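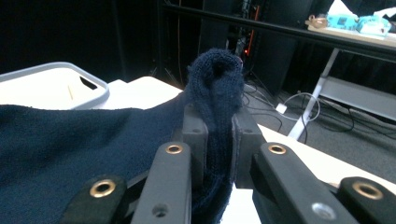 The planner at Mivell had returned the same error since nine o'clock, and Bram Visser had stopped reading it. GRASP_CONFIDENCE below threshold. Retry. GRASP_CONFIDENCE below threshold. Retry.

"It sees the jumper," said Stijn Hoekstra from the other desk. "It just won't commit."

"It sees a navy region. It has no idea which part is edge."

The module was called Oseck. It took in video from the hand-held grippers, estimated where the cloth would go next, and passed a width command to the controller. On towels it was adequate. On knitwear it proposed a grasp, withdrew it, proposed another two centimetres to the left and withdrew that as well, until the watchdog ended the run.

Bram opened the log in the replay tool and stepped through it. The depth estimate was stable. The segmentation mask was clean. The fault sat between them, in a smoothing filter that somebody had added in September and documented with the single word "temporary".

"Who is Kramer?" he asked.

"Before my time. He left for Seletness, I think. Why?"

"He averaged the fold direction over 12 steps."

Stijn wheeled his chair across. A fold in a towel pointed more or less the same way from one step to the next. A fold in a jumper curled over at the top, and the estimate swung with it. Averaged over a window that long, the two directions cancelled, and the planner was left with a vector of almost no length and a confidence to match.

"So it was telling the truth," Stijn said.

"It was reporting a small number correctly."

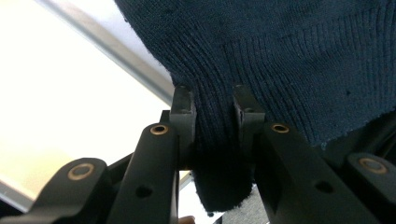

Ribbing was the easier case. The lines gave the estimator something to hold on to, and when Bram cut the window to two steps the score climbed past the threshold and stayed there. Plain knit was noisier. He added a check that dropped any direction disagreeing with the mask boundary, ran the regression set and went to make tea.

When he came back Stijn was standing at the monitor with his coat on.

"Towels are slower," he said. "Roughly a tenth."

"Do they finish?"

"They finish. Mostly it hesitates at the corners."

Bram looked at the plot. The hesitation was regular, the same short pause before each commit, and he could not find it in his own change. He searched the repository for the delay and found it in the controller, behind a flag that the long filter had kept switched off. The comment beside it carried Kramer's initials. It said: let it look twice.

He read the surrounding code, then the tests, of which there were none. Stijn waited by the door with the lights half off.

"Are you taking it out?"

"Not tonight," Bram said. He left the flag on, wrote two lines in the change note and set the knitwear run going again from the first log.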